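Small groups, long days: Zesside Tours talks about its school trips

Posted 27 December 2025

Bontu Negash picks up on the second try. She's packing. The first winter group leaves in nine days and two families still haven't sent passport copies. "Every year," she says. "Every single year."

Zesside takes students and teachers abroad, 18 to a group, never more. She started it after a decade of teaching science and being handed other people's itineraries. Too much bus. Too many gift shops.

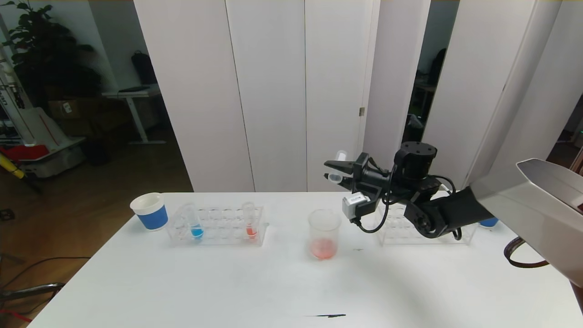
Teachers don't want a packed schedule anyway, according to Nélida Figueroa. What they want is one free evening and a phone number that gets answered.

Negash agrees, mostly. Her trips run 10 days, with four kept loose. Parents push back on that. "They see a blank square and think they paid for nothing."

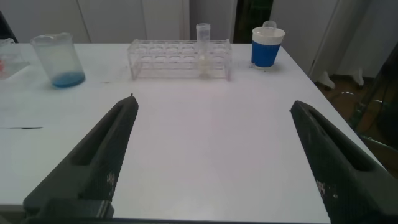 On the tabletop.

Price is the sore spot. Fares went up again, hotels too, and she wont go to bigger groups to cover it. She did drop the printed travel books. No one complained. 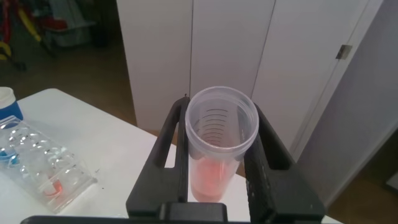

Akihiko Morikawa wondered if the deposit could be split into smaller payments, as other operators allow. It can now, Negash says, starting with the spring trips. Took her too long, she admits.

And new places? Khaemba, maybe. She has been twice and liked the guides, didn't like the road.
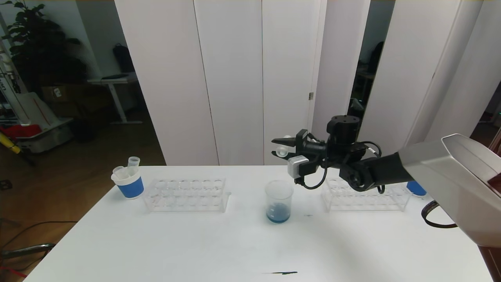
The road matters more then people think. Kids get carsick, the morning goes, lunch goes. "I'd rather cut a stop." She wants one more look before she puts it in the catalog.

Then her other phone rings. One of the passports.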